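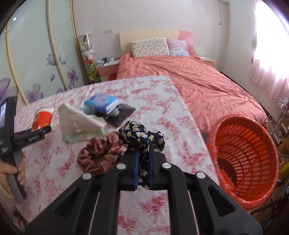 1 min read

Netier 0.8 is out to all Clanitness sites this month. The main change is in the grasp segmenter, which used to split an episode whenever finger width stopped changing. Soft items broke that rule: a scrunchie keeps compressing after contact, so one pick was often logged as two.

The new version waits 800 ms before closing a segment and checks the wrist image for cloth between the pads. We reran it on 3,618 household episodes from May. Double splits fell below 600, most of them on patterned tablecloths, where the mask still leaks into the background – Yuen is retraining on those.

Gukberg users need to rebuild their index before updating. Old labels stay readable.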